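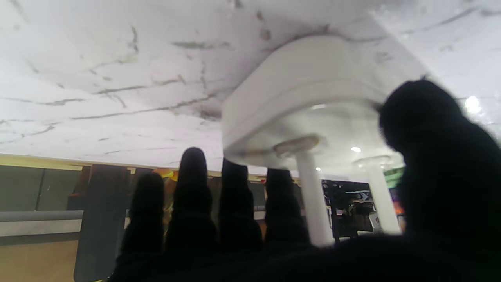
Black robotic fingers, with a white, gray-veined surface overhead.

Do Not Delete: What Is a Legal Hold?
Grown-Up Stuff, Explained
By Tonantzin Becerra

Suppose you and your brother are fighting over who broke the lamp. Your mom is on her way upstairs to sort it out. There is a message on your tablet, sent by you, that says "oops i think i killed the lamp."

You could delete it. You have maybe three minutes.

Courts have met people like you before. They have met a great many of them, most of them wearing ties, and they have a rule for this exact situation. When there's going to be a fight in court, everyone who might be part of it has to stop throwing things away. That includes paper, emails, text messages, photos, and the little yellow notes stuck to the side of the computer.

Lawyers call this a legal hold. You may also hear it called a litigation hold, which is the same thing with more syllables. Litigation is the word lawyers use for arguing in court.

A story with zippers in it

Flarkance is a company that makes raincoats for dogs. It buys its zippers from another company, Andberg, which makes zippers and is very serious about them.

One March, Flarkance got a big delivery. The zippers went onto the raincoats, the raincoats went onto the dogs, and the zippers got stuck. Dogs all over the county were trapped in their raincoats, looking dignified and miserable. Flarkance said the zippers were bad. Andberg said the zippers were wonderful and that somebody must have sewn them on upside down.

The two companies wrote each other some extremely polite letters. When grown-ups get extremely polite, a lawsuit is often coming.

At Flarkance, a lawyer named Prakash Annamalai read the letters and sent a message to 18 people who worked there. It said, more or less:

"We may be going to court about the zippers. Please keep everything you have about the zippers. Do not delete it, change it, shred it, or tidy it. If you aren't sure whether something is about the zippers, keep it and ask me."

That message was the legal hold notice. It didn't have a gold seal on it or arrive on a pillow. It was an email, and it landed between one about the parking lot and one about somebody's missing yogurt.

Who has to keep things?

The people who get the notice are called custodians. At your school that might be another word for the person who looks after the building. In a lawsuit, it means a person who looks after information, whether they meant to or not.

Leopoldo Alvarado was a custodian because he ordered the zippers. Visitación Miranda was one because she ran the sewing room. Crisóforo Carrillo worked at the front desk and had never touched a zipper for money, but he answered the phone when the dog owners called, and he wrote down what they said. Some of what they said was not very nice. He had to keep those notes too, spelling and all.

The boss was a custodian. Bosses don't get to skip it, although a few have tried.

What counts as a thing?

Nearly everything. The rule in most courts is that you keep what might matter to the argument, and it doesn't care what shape the thing is in. Here are some of the things the people at Flarkance had to keep:

Emails about zippers
Emails that were mostly about lunch but had a zipper in them
The order form, and the earlier order form with the mistake on it
Text messages on their own phones, if they had used them to talk about work
Photos of stuck dogs
A voicemail that was nearly all barking
A box of the zippers themselves

That last one surprises people. A legal hold isn't only for computers. If the argument is about a zipper, you hang on to the zipper.

They did not have to keep everything in the building. The menu from the company picnic could go. So could the 40 emails reminding people to label their yogurt. Keeping every single thing forever costs money and fills up closets, and then some poor person has to look through it all.

The robot that takes out the trash

Here is the tricky part. A lot of deleting is done by computers, on a schedule, while everyone is at home in bed.

Flarkance used an email program called Lema. Lema had been told to delete any email when it got to be 16 months old. There's nothing sneaky about that. Plenty of companies do it, for the same reason you're asked to clean out your backpack before the banana at the bottom becomes a different kind of problem.

But Lema didn't know about the lawsuit. Lema didn't know about anything. If it had been left alone, it would have cheerfully thrown out the zipper emails one by one as their birthdays came up. So Prakash also had to go and talk to the people who ran the computers and ask them to turn off the deleting for those 18 people.

Forgetting this step is one of the most common ways for a legal hold to go wrong. Everyone behaves beautifully, and the machine eats the evidence anyway.

When does it start?

You might think it starts when the lawsuit starts. It can start sooner. In American courts, you generally have to begin keeping things once you could reasonably expect a lawsuit, even if no one has filed one yet.

Go back to the lamp. Your mom hasn't asked you anything. She's only on the stairs. But you heard the crash, you heard your brother yell "I'm telling," and you can hear her feet. You know what's coming. A judge would say you knew, and would probably say it while looking at you over a pair of glasses.

Lawyers argue a lot about the exact moment when somebody should have known. They can argue about it for months. Some of them seem to enjoy it.

What if you delete it anyway?

There's a word for losing or destroying evidence you were supposed to keep. The word is spoliation. It sounds like something that happens to milk.

What the judge does about it depends on what happened. If you dropped your phone in a lake by accident, and the same messages are sitting safe on somebody else's phone, the judge may not do much at all. If you dropped it in the lake on purpose, while being sued, that's a different conversation. The judge might make you pay money. The judge might tell the jury they're allowed to guess that the missing messages were bad for you, and juries are good at guessing. In a really bad case you can lose the whole thing.

And deleting often doesn't work very well. You can get rid of your copy of "oops i think i killed the lamp," but you sent it to your cousin. Your cousin still has it. Your cousin has possibly shown it to people.

Does keeping it mean everyone gets to read it?

No. Keeping and handing over are two separate steps. A legal hold just says the stuff has to stay put. Later on, the two sides work out which parts the other one gets to see, and some things can stay private, such as most of what you tell your own lawyer when you're asking for legal advice.

When is it over?

When the case is finished and nobody needs the information for anything else, the lawyer sends another message saying the hold is released. Then Lema can go back to its nibbling.

Until that message comes, you wait. Flarkance and Andberg took a good long while to settle, and for all that time Visitación had the box of zippers under her desk. She used it as a footrest. That's allowed, as long as you don't squash them.

Words to know

Legal hold: an instruction to keep anything that might matter in a lawsuit.
Custodian: a person who has some of that information.
Litigation: arguing in court.
Spoliation: losing or wrecking evidence you had a duty to keep.
Release: the message that says you can finally clean out the closet.

Something to try

Pick an argument that happened in your house this week. Make a list of everything that would have to be kept if it went to court. Remember to include things that belong to other people, like your sister's phone or the dog. You don't have to keep the dog in a box.

Next time: why lawyers put black bars over parts of a page, and how some of them have gotten it badly wrong.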